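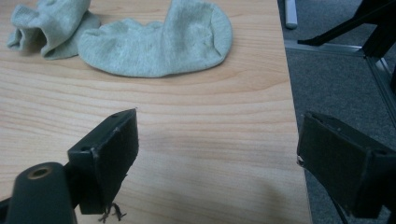 drumload: Turn them right side out before they reach the table. A sock that goes through the fold inside out gets turned later with cold hands at six in the morning, and by then the cuff has been stretched twice for one wearing.

That comment was left under the older thread on sorting laundry, and it prompted this one. I have moved it here because it bears on what I want to ask.

Print this page | E-mail this page

Folding soft gray socks: flat or rolled, and how to match them
Posted by linen_shelf, 9 September 2025
Category: Laundry and storage

I sort on a light wooden table. The socks are light gray, soft knit, a little fuzzy on the outside, with a ribbed cuff. I bought them in two batches from the Leemans store in Ronmont. Both batches carry the same label, but the second has a longer leg by the width of a finger. In the drawer they look identical. On the foot they do not.

My present method is to lay one sock flat, put the second on top, and fold the cuff of one over both to make a ball. The cuffs have gone slack on the older batch. I would like to know whether the ball is the cause or whether it is only age and the dryer.

The drawer is 667 mm wide inside and 132 mm high. Balled socks fill it and catch on the frame above when it opens. I share it with underwear and do not want to give up more space.

Specific points:

1. Is there a fold that holds a pair together without stretching the cuff?
2. How do I keep two near-identical batches apart without sewing in a name tape?
3. Does a bare wooden surface do anything to a fuzzy knit over time?

I have read the pages that recommend standing everything on edge in boxes. I am not against boxes, but I would like a method that works if the boxes never arrive.

Print this page | E-mail this page

ribknit_north

Taking your points in order.

Cuff. A ball holds the turned cuff open around the bulk of two socks for as long as it sits in the drawer. Elastic thread recovers well from short stretches and less well from long ones. Heat makes it worse. If you dry on high and then ball the socks straight out of the machine, you are setting the cuff in the stretched position. I would not blame one or the other. Change both and see how the newer batch does.

The fold I use:

Lay the first sock on its side so that the heel points toward you and the sole is flat on itself. Smooth from the toe to the cuff with the side of the hand. Do not pull on the rib. If the cuff has bunched, lift it and set it down again. Dragging it straight against the table only moves the bunch farther along.

Lay the second sock on the first with heel on heel. Line up the toes and ignore the cuffs. If the cuffs do not then meet, you have one from each batch, and that settles most of your second point at no cost.

Fold the toe end in to just past the middle. Fold the cuff end over it. Tuck the toe into the opening of the outer cuff only, by no more than the depth of the rib. You get a flat packet that stands on edge. In a medium size mine come to 100 mm long, which clears a drawer of your height with room to spare.

Marking. A single stitch of colored thread inside the toe seam is enough. One batch gets it and the other does not. Use polyester thread, because cotton felts into the fuzz and you lose sight of it. Laundry pen on light gray works for some washes and then turns into a gray smudge on gray.

Table. Finished wood is fine. Run your palm over it. If your palm does not catch, the knit will not either. On a raw or open-grained surface the loops can snag, and you will see it first at the heel, where the fabric is thinnest. A cotton towel under the work cures it.

The fuzz itself comes from wear inside the shoe and rubbing in the wash. Wash them inside out and the rubbing is done on the inner face. I know this contradicts the comment at the top of the page. My answer is to turn them when they come out of the machine, while you are shaking them out anyway.

Print this page | E-mail this page

trevumgate_attic

Just buy one kind of sock. I threw out the lot in June and got all the same. No pairing, no folding, they go in the drawer loose.

Print this page | E-mail this page

halfhitch667

The answer above on folding is correct as far as it goes, but the tuck fails on short cuffs. With an ankle sock the rib is too shallow to hold the toe and the packet springs open. For those, fold once in half and lay them in a row against the side of the drawer, held by a divider. I use the Prorwood spring divider, cut down. It needs a felt pad at each end or it marks the drawer side.

On loose storage: it works only while every sock is at the same stage of wear. After a year you have slack ones and firm ones in the same heap and you are matching by feel. I went back to pairs.

One more item on the dryer. Medium heat, taken out slightly damp, finished flat on a rack with the cuffs hanging free. Pegging by the cuff leaves a dent in the rib that survives the next wash. Peg by the toe if you must peg.

Print this page | E-mail this page

linen_shelf

Thank you. The toe-to-toe check found four mixed pairs. I have put a blue stitch in the shorter batch. The packets stand up without a box provided the row is full, and fall over when it is half empty, so I have pushed a rolled towel in behind them for now.

I will leave the thread open in case someone has a fix for cuffs that are already slack.

211 views
Print this page | E-mail this page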